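Petek Divided Metal Bin

Thursday, August 4, 2022
By Mimoza Kelmendi 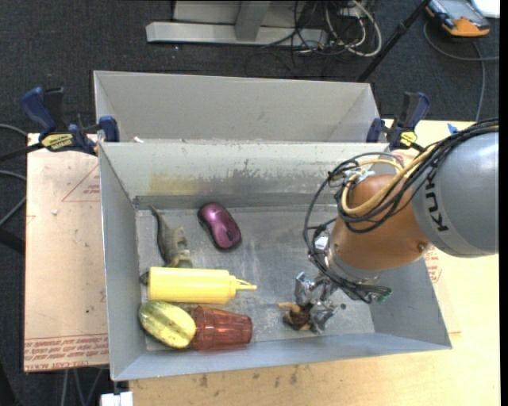 A gray metal bin with two compartments and a few odds and ends in the near one.

I have sold a lot of storage in my time at the Purkerport shop and the Petek is the one I took home myself. Two of them, in the end (one for the garage and one for the back hall, where everything with no proper place goes to live).

It's a plain sheet-metal bin with a wall down the middle, and that wall is the reason I like it so much! With one big open box you throw everything in and spend your Saturday digging. With the Petek I put the stuff I'm keeping on one side and the stuff I still have to decide about on the other, and once a month I make myself decide.

Usman Yousafzai, who runs our warehouse, ordered 53 of them in February to replace the old Jaseto plastic tubs. The tubs used to crack at the corners every winter, and he hasn't asked me for a new tub since — so I'm calling that a good review.

A few things people ask me at the counter. Yes, it will scuff. It's metal and you're going to drop keys and toys and tools in it, and mine looked used within a week. No, the divider doesn't come out. If you want a removable one, look at the Trirard, which costs more and rattles a bit when you carry it. For cleaning I use warm water, a drop of dish soap and an old towel, and I dry it right away.

We ship in 5 working days, and orders over $200 go out free. If you want more than one, call the shop first and I'll check what we have in the back.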